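# A morning with the gear cell at Lerkeck

I'd been told to wear old shoes and bring my own mug, and I'm glad I listened on both counts. The Lerkeck workshop is cold in the mornings, the kettle is slow, and the first hour goes to looking after the robot before it's asked to do a thing.

The job they're setting up is a planetary gearset, one arm doing the fiddly part of getting gears onto a plate. The fixture work comes from a little outfit called Pustevent, and the routine for looking after it is taped inside the cupboard door (coffee stains and all!). You start at the wrist. Check that the cables can swing without catching, check the connectors, then give every bolt you can reach a friendly nudge with the hex key.
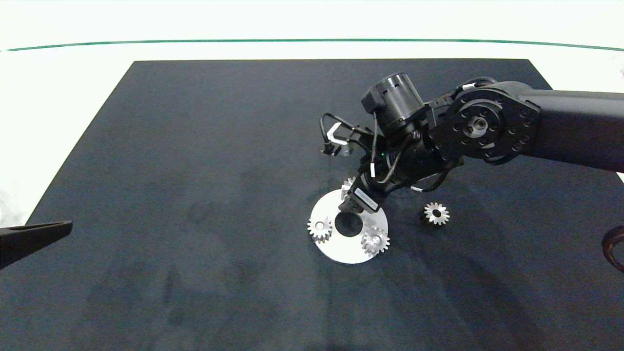
I was allowed to do the bolts. I found a loose one on my first go and was far too pleased with myself.

After that you move down to the fingers, and this is where the crew gets fussy. Grip wears away so gradually that you don't notice until a gear starts slipping, so they open the gripper wide and go over each finger by eye and then with a fingertip (arm stopped and locked out, obviously). Anything shiny where it should be rough goes in the logbook. They've been keeping one since September, and it's up to 46 pages of very small handwriting.
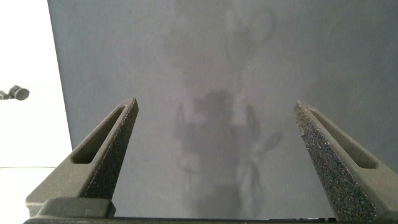

Then comes centring, my favourite bit. You close the fingers slowly and watch whether they meet in the middle, and if one gets there early you adjust the offset and try again. It took us 5 goes. I'd have called it good after 2, but I'm not in charge of anything there, probably for the best.
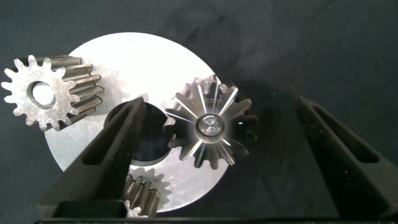 Teaching the positions is slower work than I'd pictured. The arm gets jogged down a hair at a time, someone squints, someone else says "bit left," and you save the point and move to the next. Steel gears are a pain for it too, because they throw light everywhere. The one on the right side of the disk has bright streaks running along its teeth, almost rainbowy, and glare like that can fool a camera looking for an edge. The fix was humble: tilt the lamp, look again, tilt it back a bit. The software is called Gulonen, and it keeps every saved point under a number. Ours went in as 405, and I wrote it on my hand in case there was a quiz.

If a point has drifted, the rule is to re-teach it from scratch. I asked why you couldn't just fudge the number a little and got a look I won't forget in a hurry.
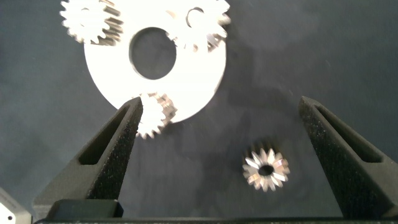 Spare parts come through Öztürkmen, and the crew likes to have a full set of fingers on the shelf before they start anything long. Swapping one is easy enough, they reckon, but then you're back to centring, so have your tea first. I had mine standing up beside the logbook, wearing somebody's spare toque, waiting for my turn with the hex key again.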